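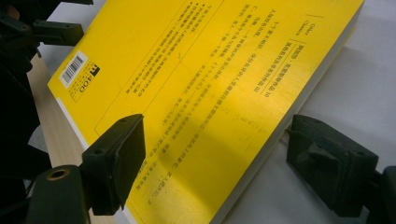
3.2 Back covers and the sorting of mixed-language shelves

The reading room in Sternovdale keeps its donated paperbacks on open shelves, and they are put back by the people who use the room. In the first part of our study we looked only at spines. In this part we ask what a person can learn from the back cover, when the book is lying face down on a table and must be returned to the right place.

We took 416 paperbacks from the shelves in August. Of these, 105 had their main text in Chinese, and the others were in English, Tamil or Bengali. Each book was laid with the back cover up, and a participant was asked to say to which shelf it belongs. Participants were free to lift and turn the book in the hand, but not to open it.

Fig. 4. Back cover of a thick yellow paperback from the Chinese group. The title block with the number "10" is near the words "Other Classics". A barcode sticker and a publisher logo with "400" under it are at the lower part.

The book in Fig. 4 shows a difficulty that was common in this group. The body text is in Chinese, but the small series line is in English. Participants who do not read Chinese used this line as their only guide, and most of them chose the shelf for classics. Participants who read Chinese went first to the bold title block and hardly looked at the English words. The two groups often arrived at the same shelf, but the second group was faster and more sure of the answer.

Numbers on the cover caused more errors than we had expected. A number can be a volume number, a series number, a price or a part of a logo, and its position does not always tell which one it is. Five participants put a book among numbered sets only for the reason that a large number was printed on the back. Lencho noted the same habit in her earlier work on school libraries, where children arranged the books by any number they could find.

Glossy covers were a smaller problem. Under the ceiling lamps of the room, light on the cover made some lines pale and hard to read. Participants then tilted the book, or moved with it to the window side - this took some seconds each time, and we did not remove these seconds from the results. The color of the cover was also used as a help. When a shelf already held several books in one strong color, a new book of this color was placed beside them, even when the series was different.

The answers were coded by Bisht and Uddin separately, and Howlader decided the cases where they did not agree. Books with a torn back cover were left out before coding. The thickness of the book was written down but is not used in this section; we return to it in Section 3.4, together with the question of shelf height.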